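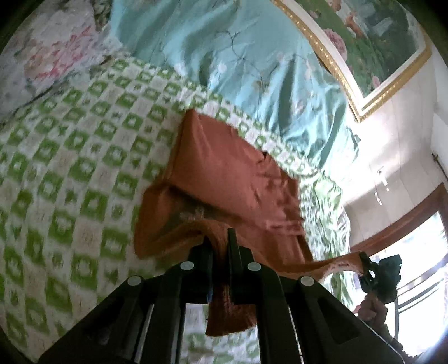 有人在上一条记录底下留了话，说260户这个数字没必要再查了，几代人都这么引，真有问题早该有人发现，有这工夫不如把Clelero港务簿的后半本录完。

2021年3月2日，星期二，下午到晚上

先回这条留言。引的人多，跟查过的人多，是两回事。我今天把能追到的引文一条条往回倒，倒到最后只剩一个源头，下面细写。港务簿后半本我也没扔下，录了几页，放在共享目录老位置，文件名后面加了“未校”，请别直接拿去用。

事情的起头还是Ollemix出的那本书，讲Prusteck战后重新住人的那段。书我通读了两遍，写得好看，这点我承认，开头写空城的那几页尤其好看，好看得让我有点不放心。全书的骨架其实就是一句话：停战后10年之内，有260户人家回到了Prusteck。后面几章谈地界纠纷，谈教堂重修，谈集市什么时候恢复，都是架在这句话上的。如果“回到”站不住，或者“户”站不住，或者“10年”站不住，后面就得重新说。三个词我现在一个都不敢放心。

一、引文链

书里这句话的注释给了两处出处，一处是上世纪的一篇地方志论文，一处写的是“Clelero所藏档案”，没有卷号，没有页码。这种注法我见一次皱一次眉。档案馆藏那么多东西，只写个馆名，等于告诉读者“在城里”。

地方志论文我们有复印件，翻出来看了。那篇的正文写“据载共260户”，据什么载，没说。它的注释指向更早的一本纪念册，Prusteck建市周年时印的。纪念册的扫描件质量很差，那一页右下角又糊，我放大了看，反复看，数字倒是清楚的，260，后面跟的那个词却不是“户”。那个词在当时当地可以指一户，也可以指一块登记过的宅地，在税务文书里还可以指一个纳税单位，几家亲戚合在一起报也算一个。纪念册的作者显然没觉得这有什么要紧，他是在给庆典写稿子。

从纪念册再往前，就没有注了。前言里提了一句，说材料“多承Fabbri商行出示旧账”。于是全部这些人，写论文的，写教科书的，写Ollemix这本的，最后都站在Fabbri商行的一本旧账上，而除了纪念册的作者，看不出还有哪个翻过它。

所以回到那条留言：几代人都这么引，引的是同一个人的同一句话。这不算几代人的证据，算一个人的。

二、Fabbri的账

账册本身我们手上有一套缩微胶片转的图，上学期就有了，一直没认真读，因为都以为是做布匹和粮食买卖的流水账，和人口没什么关系。今天从头过了一遍，只过了一遍，后面写的都算初读。

它确实主要是流水账。但中间夹着一段，格式不同，笔迹也不同，每行一个姓，后面是赊出去的东西：种子、铁器、盐、粗布，再后面一栏有时候打个记号，有时候空着。纪念册的作者多半就是从这一段得出他的数字的。这段我数了行，数到底是260行。看见数字对上的时候我确实高兴了一下，然后越看越不高兴。

第一，行不等于户。同一个姓反复出现，有的紧挨着，有的隔了好几页。同姓当然可以是不同的人家，那一带本来姓就少。可是有几处连赊的东西和打的记号都一样，像是抄账的人换页时重抄了一遍，也像是同一家春天来过秋天又来。我没办法只凭这本账分清楚。

第二，这是赊账的名单。不赊账的人不在里面。手里有现钱的，跟别家商行来往的，靠亲戚接济的，一概不见。反过来，赊了账的也未必住在Prusteck，附近村里的人进城赊了东西背回去，也会记在这里。所以这个数往大了偏往小了偏都有可能，而且两头各偏多少，没有哪一头我说得出来。谁要是说“两头相抵，差不多还是这个数”，请他先把两头各拿出来给我看看。

第三，没有年份。这一段的前后两页流水账有日期，中间夹的这些没有。前一页和后一页之间隔的时间不短，可它到底是一次写成的，还是陆续添的，从图上看不出来。墨色前后有变化，我不敢拿墨色说话，缩微胶片转的图上讲墨色纯属自己骗自己。要判断得看原件。

第四，也是我最在意的，账里从头到尾没有一处写着“回来”。Ollemix那本书写的是“回到Prusteck”，纪念册写的是“安居于Prusteck”，账里写的是某姓，赊盐若干。一个战前不住在这里、战后才搬来的人，赊起盐来跟老住户没有区别。把赊盐的人写成还乡的人，中间差的那一步，是写书的人自己替他们走的。

三、“还乡”这个故事

这里多写几句，因为上次讨论时有人觉得我对这本书太苛刻。

我不反对有人回来过。肯定有。教堂的婚姻登记里有战前就出现过的姓，战后又出现，这是扎实的。我反对的是整座城被写成一次大还乡：人被赶走，人等着，人回来，墙重新砌起来。这个故事太顺了。谁从中得好处也很清楚，庆典要它，因为市里愿意看见自己是老城；后来打地界官司的几家也要它，因为还乡的人可以主张旧地契，新来的不行。地界官司的卷宗里，原告几乎个个自称是老户，这不奇怪，换了我打官司我也这么说。书里把这些自述当成还乡的证据来用，连打了几页引号，没有一句提醒读者这些话是在法庭上为了地说的。

被告说什么呢？被告的话在书里只占一小段，还是转述。我去看了卷宗的抄本，被告里有人说得相当具体，说自己来的时候屋子没有顶，井是填了的，住了两个冬天也没见有人来认。当然被告的话也是为了地说的。我不主张信被告不信原告，我主张两边都先别信，等有第三样东西再说。

第三样东西目前最有希望的就是Clelero的港务簿。

四、港务簿

从沿河上来到Prusteck的人，照理都要在Clelero靠一下，交过闸的钱。港务簿记船，记货，有时候记人。“有时候”三个字很要命。记不记人看来全凭当班的书记员。有一任书记员很勤快，船上搭了几口人，带没带牲口，往哪去，都写。换了一任，就只剩船名和税额。所以如果谁拿港务簿画一条“每年上行人数”的曲线，画出来的恐怕是书记员换班的曲线。我上学期差点就画了，图都做好了，现在那张图还在目录里，文件名我今天改成了“勿用”，没删，留着提醒自己。

勤快的那一任，覆盖的时间正好落在停战以后的头几年，运气不坏。今天录的就是这几页。看到的情况先记下来：

写明往Prusteck去的，有整家走的，也有单身的男人。单身的男人不少，职业写的是石匠、木工、赶车的。书里提都没提这些人。城要重修，总得有人干活，干活的人未必是还乡的人，干完了也未必走。

来处一栏，有几条写的地名在Prusteck的上游。这很怪，从上游来的人没有道理在Clelero靠岸再折回去。要么书记员写错，要么那个地名有两处，要么这些人是先逃下来再回去，来处写的是老家。第三种解释对还乡说有利，我把它写在这里，免得有人说我只挑对自己胃口的。地名有没有两处，得查地名册，没查。

还有，下行的人也有。从Prusteck方向下来，往海边去的。只看上行不看下行，等于只数进门的不数出门的。书里说10年之内聚起来这么多户，口气像是一户一户往上加，从来没减过。可是头几年收成不好，这是书里自己写的，收成不好的年份总会有人走。走掉的人要是在Fabbri那里赊过账，账上还有他那一行。那栏打记号和不打记号，会不会就是还清了和没还清？没还清的里面，会不会有一些就是走了？这个想法挺诱人的，我先压着，一诱人我就该多疑一层。打记号也可能只是对过账。

五、抽样的事

为了知道账里的姓到底有多少在别处能见着，今天做了个小抽查。从那260行里抽100行，拿去和教堂登记、地界卷宗、还有港务簿已录的部分对。怎么抽想了一阵：最省事的是取前面100行，可要是这一段真是陆续添的，前面那些就是来得最早的，抽出来的结果会偏向老户。最后用随机表抽的，表存了，抽中的行号也存了，谁想重做一遍可以照着来，我很希望有人重做。

对的过程比结果更让人丧气。拼写不统一，同一个姓账里写一样，教堂写一样，法庭书记又写一样。我要是放宽了对，几乎什么都能对上；要是卡死了对，几乎什么都对不上。中间那条线画在哪，全看我手松手紧。于是我做了两遍，一遍松一遍紧，松的时候写松的规则，紧的时候写紧的规则，规则都写在表头上。两遍出来的结果差得太远，远到我今天不打算把数写进本子。写进来明天就会有人引，后天就成了“据工作坊统计”。260就是这么来的。

要说有什么能定下来的：卡死了对，仍然能在战前教堂登记里找到的姓，有；放宽了对，仍然哪里都找不到的姓，也有。两种人都在Prusteck赊过盐。只能说到这里。

对姓的时候还碰上一件小事，顺手记着。有一个姓在账里出现时后面跟了个小字，我一开始读成“寡”，以为是寡妇当家，想着这倒是条好材料，战后的户主有女人，书里正好没写。后来在流水账部分又碰见同一个小字，跟在一车木板后面。木板没有守寡的道理。应该是某种计量或者付款方式的缩写。好材料没了。幸亏先看见的是木板那一页，要是没看见，我今晚大概已经在写寡妇那一节。

六、关于“10年”

这个词最后说，因为最没得说。纪念册里没有它，地方志论文里也没有。是Ollemix这本里第一次出现的，至少我手上的材料里是第一次。书没有解释。我猜是从停战到集市重开之间的年数取了个整。集市重开的日子倒是有文书可查，但集市重开说明有人做买卖，说明不了有多少户，更说明不了户数是在那一年凑齐的。

有意思的是，这本出来没多久，网上能找到的几篇介绍文章已经都带上了“10年”，其中一篇还写成“短短10年”。“短短”又是谁加的。再过几年，大概会有人替它配上原因，说是因为什么什么政策，所以才这样快。

七、那本书别的地方

怕写得一边倒，补几句。讲教堂重修的那章用料很足，工钱单子我对过几条，抄得准，换算也没出错。讲集市的那章也还行，就是太爱用“想必”。我拿铅笔在“想必”旁边画了圈，画到后来懒得画了。地图画得不好，把Clelero的闸口标在了支流上，不知是排版时挪了位还是底图就错。附录里地界官司的年表有用，我打算直接拿来做我们自己表的底子，但每条要回卷宗核过才算数。

书后的参考书目列了Fabbri的账，写的是“Fabbri商行旧账，私人收藏”。我们手上的胶片上盖的可是公家的章。要么作者看的是另一本，要么作者没看，照着纪念册前言抄了一笔。若真有另一本，那我上面写的第二节有一大半要重来，我很乐意重来。已经给Ollemix的编辑部写了信问，措辞改了几次，改到看不出火气为止。

八、和组里商量的几点，今天口头说过的也记在这儿

有一种意见是，数字不准没关系，“数量级对就行”。我问数量级是从哪知道的，答说因为书上写了260。这个圈我绕不出来。

另一种意见我觉得有道理：与其跟户数较劲，不如先弄清那个词在账里到底指什么。流水账部分也用过这个词，上下文多，可以一处处抄出来比。这个活我认领了，抄词条的格式照旧，左边原文，中间页码，右边留给别人批。右边那栏请务必批，批“不同意”也行，别空着。上次那份右栏全空着，我到现在也不知道是都同意还是都没看。

还有人提出，展板上那句“260户重返家园”能不能先不改，印都印了。我的意见是起码贴条，把“重返家园”四个字盖掉，数字后面加“见于Fabbri账，性质待考”。我知道“性质待考”在展板上难看。没有定下来。

九、没做完的

Clelero那边的地名册没查。

账册那一段的原件没看过，要申请。申请表里有一栏问“研究预期结论”，我填了“无”，不知道会不会退回来。

港务簿录到勤快那任书记员休假为止，代班的人字极难认，有一页我只认出了数目和一个“鱼”字，整页先跳过，跳过的地方都标了黄。标黄的别当作没有记录来统计，上回有人把跳过的页算成了零船，弄出一个“航运中断”的月份来，还差点写进报告。

教堂登记战后头一本缺页，缺的是撕的还是装订时就没有，从图上看装订线那里有纸茬，倾向于撕的。为什么撕，不猜。

松紧两份对照表都在目录里，紧的那份第二列有公式错位，我改了一处，可能还有。用之前自己核。

补：睡前又看了一眼纪念册那一页。那个词后面其实还有一个极小的符号，像脚注号，可是页脚什么也没有。扫描时可能把页脚裁掉了。如果页脚真有一条注，那就是整条链子上唯一一处可能交代来历的地方。馆里应该有纸本，明天去借。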